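Laundry myths: questions we get asked

Does a hotter wash get things cleaner?
Sometimes, and less often than the dial suggests. At Skernach we wash nearly everything at 30 and keep 60 for towels, bedding and anything a baby has been sick on. If a shirt only smells of a day at work, 40 is already generous.

Do I need fabric softener?
We doubt it. Softener coats the fibres, and a coated towel is worse at drying you. People tell us they love the scent, and fair enough, but that is perfume you are paying for.

Is vinegar a miracle?
No. A splash in the rinse may help in a hard water area. It won't shift grease, and anyone claiming it brings back faded black jeans should show you the jeans.

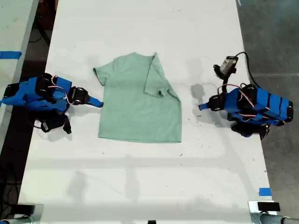 Folding methods are oversold too. We have been sent on courses about this, and Gaetano Colombo, who runs our Altuvville shop, still folds the way his mother did. With a T-shirt, lay it flat and bring one sleeve and part of the side inward, as with the pale green one, then do the other side to match. A few soft wrinkles at that point are nothing to worry about. Whether you then stand it upright in the drawer or stack it is a matter of taste, whatever the books say.

Will "non-iron" shirts need ironing?
In our experience, yes, a bit. Hang them up as soon as the drum stops and you may get away with it.

Can you guarantee a stain will come out?
No, and be wary of any cleaner who does. Bring it in before Wednesday and we'll have a look.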